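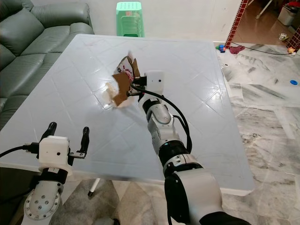 Grudar, the home services cooperative in Cumton, has set aside money in its next budget for two-armed robots that clear paper wrappers and packaging from tables and put them in the wastebasket. The members agreed the plan on Saturday, after a discussion that lasted longer than the rest of the meeting together.

The cooperative cleans and tidies 245 homes in Cumton and in the neighboring district of Van Dusen. Its planning paper, which was sent to members in August, proposes to lease two robots for the first year and to decide about buying only when that year is finished. Each robot has two arms with a two-finger gripper on each. The supplier is Vaston, a small company that also offers training for the staff.

The price of the robots took less of the debate than expected. Several members were more worried about the costs that come later, such as spare gripper fingers, replacement cables and the hours of a technician. The paper now has a separate line for these items, and the lease cannot be signed before Vaston gives a fixed price for each of them.

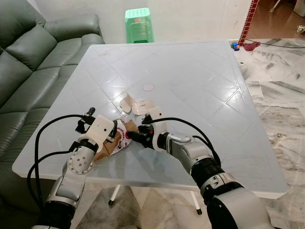

Crumpled paper is the first job on the list because it is found in almost every home and has no fixed shape. A cup or a box can be gripped in nearly the same way each time – a food wrapper cannot. The cooperative wants both arms to be available for this work, and for this reason it refused a cheaper offer for a model with one arm.

Before the lease begins, the robots must pass an acceptance test of 200 pieces of paper and light packaging. At least 85 percent of them must end in the basket without help from a person. Torn cardboard and thin paper will be included, and the test will be done in furnished rooms with a normal amount of things on the floor. Some members asked for a higher limit, but the majority thought that it would only delay the start.
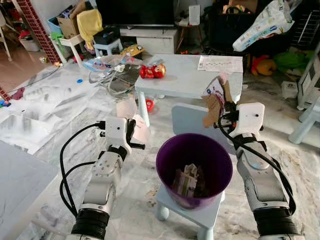 The plan also covers smaller purchases. Wastebaskets will be bought in one size, together with low stools to put them on, so that the height is the same in every home. Customers who prefer to keep their own basket can do so, but these homes will be visited in the second half of the year.

No jobs will be cut under the plan, according to the cooperative. Staff who now do the first tidying will go with the robots and will continue with kitchens and bathrooms, where no machines are planned. A report on the costs will be given to members after the first six months of the lease.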